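# Teaching Arms Without Arms

By Dewanti Liew

The Chauke project at Skorkby trains manipulation policies without a robot in the room. An operator holds one gripper in each hand and does household work in a hall furnished with shelves, desks and tables. Cameras record the motion, and printed square markers on the grippers give the software a reference for where each hand is relative to the other.
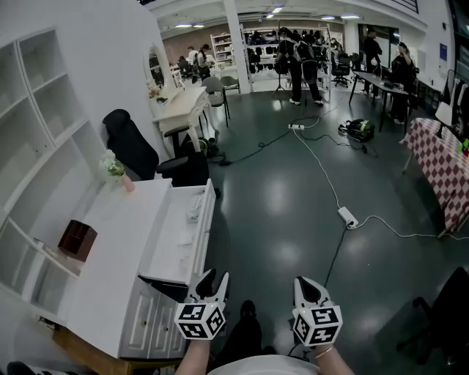
**Why not collect the data by driving the robot directly?**

Speed is the main reason. In the group's trials, a practiced operator with hand-held grippers finished 47 drawer tasks in the time a remote-controlled arm needed for four. The motions were also smoother, with fewer pauses before contact.

The cost appears later, in processing. A human wrist can reach poses that the target arm can't, so each recording is replayed against a model of the arm, named Holto, and rejected if any joint exceeds its limit. Roughly 100 recordings from the December set failed this check. Most involved reaching deep into a drawer with the elbow held high.

Marker tracking is the second weak point. When one gripper hides the other, the estimate of the distance between them drifts. The group fills short gaps from inertial data and discards long ones. 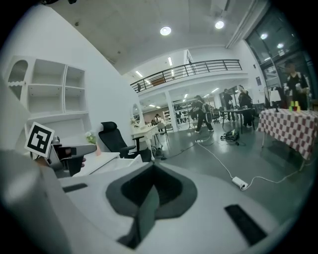
The remaining recordings go to Ostar, a policy network that predicts short sequences of gripper poses from the camera views. Trained on 1000 recordings from a single furniture layout, it opened drawers reliably in that layout and poorly in any other. Spreading the same number over several layouts lowered the score on the original one slightly and raised it everywhere else. Tasks that need both hands at once still lag, and the next round of collection will be weighted toward them.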